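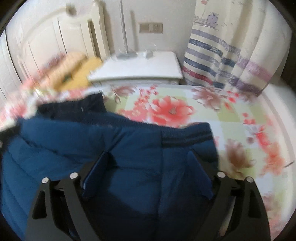
꽃무늬 이불 위에 펼쳐 놓은 남색 패딩. 옷장에 들어갈 날은 아직 정해지지 않았다.

패딩을 언제 넣느냐, 해마다 되풀이되는 논쟁

3월이 되면 동네마다 비슷한 대화가 오간다. 패딩을 넣었느냐, 아직 안 넣었느냐. 넣은 사람은 어쩐지 의기양양하고, 안 넣은 사람은 꽃샘추위가 한 번은 더 온다고 주장한다. 그리고 대개 꽃샘추위는 한 번 더 온다. 넣은 사람은 얇은 코트 차림으로 버스 정류장에 서서 끝까지 춥지 않은 척을 한다.

의류 수선과 세탁을 함께 하는 동네 가게 ‘카차로스(Katsaros)’가 2025년 3월 2일 단골손님들에게 안내문을 돌렸다. 제목은 ‘올해도 서두르지 마십시오’였다. 세탁소가 손님더러 세탁물을 천천히 가져오라고 부탁하는 드문 글이다. 사정은 간단하다. 첫 따뜻한 주말이 지나면 패딩이 한꺼번에 밀려들고, 그다음 주 추위가 돌아오면 같은 손님들이 한꺼번에 찾으러 온다. 아직 세탁도 하지 않은 옷을 말이다.

카차로스에 따르면 지난해 봄 접수된 겨울 외투는 165벌이었다. 가게 크기를 아는 사람이라면 이 숫자가 무슨 뜻인지 안다. 그 무렵 카운터 뒤에서는 사람이 보이지 않았고, 목소리만 외투 사이로 들려왔다. 다림질대까지 가는 길은 몸을 옆으로 돌려야 겨우 지날 수 있었다. 어느 손님은 거스름돈을 받으면서 누구 손인지 끝내 확인하지 못했다고 한다.

올해부터는 보관료도 생겼다. 완성 연락을 받고도 찾아가지 않으면 한 벌에 3000원이 붙는다. 안내문에는 ‘옷장을 대신해 드리는 값’이라고 적혀 있다. 이 문구를 두고 단골들 사이에서는 너무하다는 말과 진작 그랬어야 한다는 말이 함께 나왔는데, 너무하다고 한 쪽에 작년 5월에야 옷을 찾아간 사람이 여럿 섞여 있었다는 것이 가게의 설명이다. 명단을 공개할 생각은 없다고 한다. 아직은.

안내문은 집에서 직접 빨겠다는 이들에게도 한 면을 통째로 내주었다. 손님을 잃을 각오를 한 것인지, 망친 옷이 결국 돌아온다는 것을 아는 것인지는 분명하지 않다. 내용은 이렇다. 먼저 안쪽 라벨을 읽는다. 라벨을 잘라 버렸다면 왜 그랬는지 잠시 반성한다. 지퍼와 단추를 모두 잠그고, 목둘레와 소매 끝은 중성세제를 묻혀 미리 문질러 둔다. 섬유유연제는 넣지 않는다. 헹굼은 한 번 더 한다. 말릴 때는 옷걸이에 걸지 말고 뉘어 두고, 뭉친 충전재는 중간중간 손으로 두드려 편다. 겉이 말랐다고 끝난 것이 아니니 하루를 더 둔다.

마지막 항목에는 밑줄이 두 줄 그어져 있다. 주머니를 확인할 것. 카차로스 계산대 옆에는 손님들 주머니에서 나온 물건을 모아 두는 유리병이 있는데, 영수증과 귤껍질과 짝 없는 장갑이 주를 이룬다. 작년에는 2인용 영화표가 나왔다. 쓰지 않은 표였고, 가게에서는 사연을 묻지 않기로 했다.

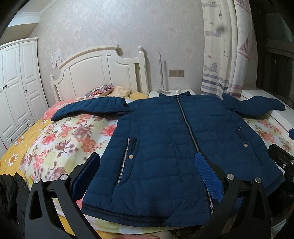

트루디 카트라이트는 보관료에 찬성한다며, 다만 꽃샘추위 때문에 옷을 도로 찾아가는 사람에게는 면제해 주어야 공평하다고 했다. 날씨가 변덕을 부린 값을 왜 손님이 내느냐는 것이다. 이 의견은 카차로스에도 전달되었고, 가게는 날씨 쪽에 청구서를 보낼 방법을 알려 주면 검토하겠다고 답했다.

경쟁 업체의 반응은 엇갈린다. 길 건너 ‘플라누라(Flanura)’는 보관료를 받지 않기로 했다. 대신 맡긴 옷을 제때 찾아가면 다음번에 셔츠 한 벌을 무료로 다려 준다. 카일리 토모아나는 두 가게를 모두 이용하는데, 셔츠를 입지 않는 사람에게는 아무 소용이 없는 혜택이라고 꼬집었다. 플라누라는 손수건도 된다고 덧붙였다. 손수건을 들고 다니는 손님이 얼마나 되는지는 밝히지 않았다.

압축팩을 둘러싼 오래된 다툼도 다시 불이 붙었다. 부피를 줄이려면 이만한 것이 없다는 쪽과, 가을에 꺼내 보면 패딩이 아니라 쥐포가 나온다는 쪽이 맞선다. 카차로스는 후자다. 오래 눌러 둔 충전재는 다시 부풀기까지 시간이 걸리고, 끝내 예전만 못한 경우도 있다는 것이다. 넉넉한 부직포 커버를 씌워 느슨하게 접어 두라고 권한다. 그럴 자리가 있는 옷장이라면 애초에 압축팩을 사지 않았을 것이라는 반론에는 아직 답이 없다.

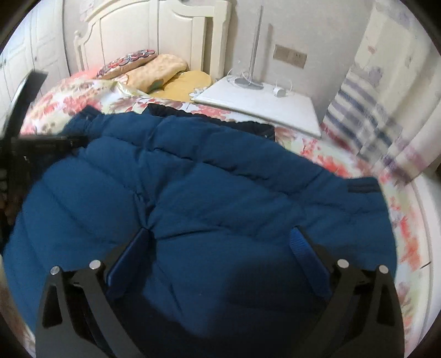 누빔 패딩은 눌러 두지 말고 느슨하게 보관하는 편이 좋다.

카차로스의 접수는 평소와 같은 시간에 받는다. 외투는 한 사람이 한 번에 2벌까지 맡길 수 있고, 가족 것을 모아 오는 경우에는 미리 전화해 달라고 한다. 가게 앞 유리문에는 안내문 요약본이 붙어 있다. 그 바로 아래에는 누군가 볼펜으로 ‘그래서 언제 넣어요?’라고 적어 놓았고, 다른 글씨로 ‘나도 궁금’이라는 답이 달렸다. 가게 쪽 글씨는 아니라고 한다.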